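About Van Wyk Automation

We write and check handling rules for robot arms used in kitchens, labs and small warehouses.
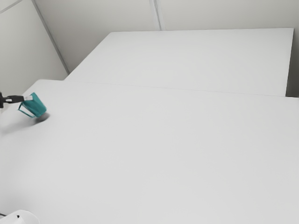 How we work

Every rule is tried in simulation before it goes near a customer's floor. Our Ernar rule set has 38 entries covering grip, lift height and release – each with a pass mark. A mug held at a tilt is tested as its own case.

Since July we have also reviewed rules written by other shops. Reviews take 11 working days.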